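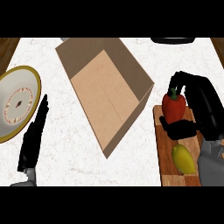
Fig. 4-1. Open carton, nothing in it.

SECTION 4 - BILGE ALARM, SET-UP AND FIRST TEST

Watell bilge alarm as fitted to the ex-navy training launch Tallodau and her sister boat Esadcombe. Revised June 12, 2026. Bin the January sheets, the terminal numbers on those are wrong.

Read all of this before you go below. Section 3 (battery isolators) has to be done first. If the isolators aren't labelled, stop and go label them.

4.1 Before you start

Boat alongside, both lines doubled. Not at anchor, not under tow.

Engine off and cool. Blower run and gas sniffer clear before anybody lifts a floor plate.

Tell the officer of the day the alarm is out of service. Write it in the deck log, with the time.

CAUTION: The bilge pumps stay live while the alarm is off. Do not pull the pump fuses. Somebody did on Esadcombe and she sat low by the stern all weekend.

4.2 Fitting the float sensors

Each boat takes 2 sensors, one forward of the engine bulkhead and one aft by the stern gland. Same part, either will go in either spot.

1. Lift floor plate and pump the bilge down as far as it goes. Sponge out the rest.

2. Wipe the bracket. Paint flakes and old grease off, down to clean metal.

3. Slide sensor on with the arrow up. It should click. If it doesn't click it isn't on.

4. Lift the float by hand, let go. Has to drop freely under its own weight. If it sticks, turn the bracket a touch outboard and try again.

5. Run the cable up the frame, not along the keel. Clip every 300 mm. Leave a drip loop below the gland where it goes through the bulkhead.

6. Tighten the gland by hand, then a quarter turn with the spanner. No more, they're plastic and they split.

7. Same again for the aft sensor. Tight in there - take the stern locker shelf out first, it saves skinned knuckles.

Note: Cable too short? Don't join it in the bilge. Order the long one from Kariuki Marine, or make the join in the dry box behind the wheelhouse seat.
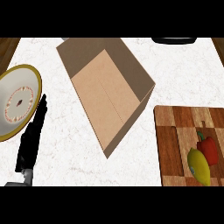

Fig. 4-2. Carton with no lid, on the countertop.

4.3 Wheelhouse panel

1. Isolator 4 OFF. Check with the meter, not by looking at the switch.

2. Panel goes to port of the compass, in the existing cutout. Keep the sounder well away from the compass, it has a magnet in it. Swing the boat and check the deviation card if you've had to mount it anywhere else.

3. Connect forward sensor to terminals marked F, aft sensor to A. Polarity doesn't matter on the sensors.

4. Supply: red to plus, black to minus. Polarity very much does matter here.

5. Fit the rubber seal, then the panel, then the four screws. Nip them up in a cross pattern.

6. Isolator 4 ON. Green lamp should come on steady, with one short beep.

If the lamp flashes, a sensor isn't seen. Nine times in ten its a loose terminal. Check F first.

If no lamp at all - fuse, then isolator, then supply wires swapped over. The panel survives being wired backwards but won't work till you fix it.

4.4 Setting the delay

A boat rolls, water moves, floats bob. The delay stops the alarm going off for every wake in the harbour.

1. Hold MUTE till the lamp goes amber.

2. Press TEST to step through the delays. The display shows milliseconds. Set it to 2000 for harbour and sheltered water.

3. Going outside the heads, step it up to the next setting. Log it, and set it back when you return.

4. Hold MUTE again to save. Lamp goes green. If you just walk off it reverts to the factory setting and you'll be doing it agian.

4.5 First test

Two people. One below, one in the wheelhouse, and agree on what you're going to shout.

1. Person below lifts the forward float and holds it.

2. Sounder starts after the delay, red lamp F lit. Person in the wheelhouse calls it.

3. Drop the float. Sounder keeps going till MUTE is pressed. That is correct, the alarm latches.

4. Repeat aft.

5. Wet test: bucket fresh water into the bilge until the forward float lifts by itself. On Tallodau that took over 22 litres with the boat level. Alarm sounds, pump cuts in, water goes over the side.

6. Check that the pump stops by itself.

CAUTION: Fresh water only, and look for the sheen before pumping. Any oil in the bilge, do not pump overboard. Pads first, then the shore tank.

7. Refit floor plates, all dogs down.

8. Log the alarm back in service and tell the officer of the day.

4.6 Routine checks

Before sailing: TEST button, both red lamps and the sounder.

Weekly: lift both floats by hand. Wipe off any weed or gunk.

At slipping: sensors out, rinse, check cable for chafe where it passes the frames. Spare sensor and fuses live in the wheelhouse drawer, left side. Use one, write it on the stores list.

Pump faults are in section 5.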